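Jendska Grid Tablecloth in Pale Green: A Year at Our Kitchen Table

Posted by Laine Grigaitė, January 12, 2026

I should say up front that I am not much of a tablecloth person. My mother was, and she had a whole drawer of them, ironed and folded with tissue paper in between, and I think growing up with that drawer is what put me off. For years we ate straight off the tabletop and wiped it down after, and I was perfectly happy. Then last April my neighbor Emiko Oda had us over for soup, and she had a yellow cloth on her table that made the whole room feel like somebody had opened a window, and I went home and looked at my own table and felt a little sorry for it.

So I went shopping, and after a lot more evenings on the couch with my phone than I would like to admit, I ended up with the Jendska grid cloth in pale green. It cost me $25 plus shipping. I've used it nearly every day since, and a few people have asked me about it, so I thought I would write the whole thing up properly.

First, the color, which is the reason I bought it. I had pictured something close to mint, the color of a toothpaste tube. What came is softer than that and leans toward yellow, a bit like the inside of a cucumber, and it changes quite a lot depending on the light. In the morning it looks almost gray-green, and under the lamp over the table it goes warm. My husband Jaanus thought I had bought two different ones! If you need it to match your curtains exactly, I would find a way to see it in person before ordering. I don't match anything to anything in my kitchen, so I was delighted.

The pattern is a plain grid of thin white lines on the green, printed, and I love it more than I expected to. It's quiet enough that it goes with all our mismatched plates, but it isn't as blank as a solid color, so a few crumbs don't shout at you from across the room. I do my bills and my letters at the same table, and it's nice to have under your elbows. It feels cheerful (my sister-in-law says it feels like math homework, so there you go, you can't please everybody).

Now for the part where I have to complain a bit. A grid is not a forgiving pattern. With a floral or a solid cloth you can throw it over the table, give one corner a tug and walk away. With a grid, every little bump and ripple in the fabric makes the lines go wavy, and once you've noticed it you can't stop noticing it.

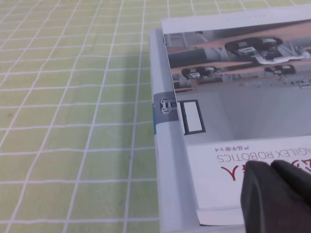 I've tried all sorts of things to get it to lie better. Ironing helps the most, on medium, while the cloth is still a touch damp from the wash. Hanging it over the shower rail overnight helps some. A set of those little metal clips for the table edge did nothing for the middle, and I kept catching my sweater on them, so they went in a drawer. The creases from the original packaging took three washes to fade, and faint ones still come back wherever I fold it. If you're the kind of person who straightens picture frames in other people's houses, please think about this before you buy.

As for washing, it has held up very well. I put it in with the kitchen towels and I haven't seen the green run onto anything. Coffee came out the first time, and so did beet soup, which I truly did not expect. Candle wax took me a whole afternoon with brown paper and the iron, but I would blame the candle for that one. It did shrink a little in the first wash, enough that the overhang on the short sides is less generous than it was, so if you are between sizes I would go up.

The hem is neat and the corners are square, and I've only had to snip one loose thread. I will say that it's on the light side. If you have the windows open and nothing on the table, the ends will lift in a breeze, and I wouldn't take it out to the patio without some heavy dishes to keep it company.

Before this one I had a cloth from Eltwood for a few weeks, also green, and sent it back. It was thicker and it lay beautifully flat, I'll give it that, but it had a stiff finish that squeaked when you slid a plate over it, and Jaanus couldn't stand the sound. It also cost quite a bit more. If flatness is what matters most to you, you might still like it better than I did.

Would I buy the Jendska again? Yes, and I nearly have. They do the same grid in a rusty orange and I've had it sitting in my cart since Thanksgiving. Emiko has borrowed the green one twice for her card group, and she irons it before she brings it back, so at this rate I may just keep lending it to her.

Good: the color, the price, how well it washes.
Not so good: creases easily, shrinks a little, shows every wrinkle.
My rating: 8 out of 10.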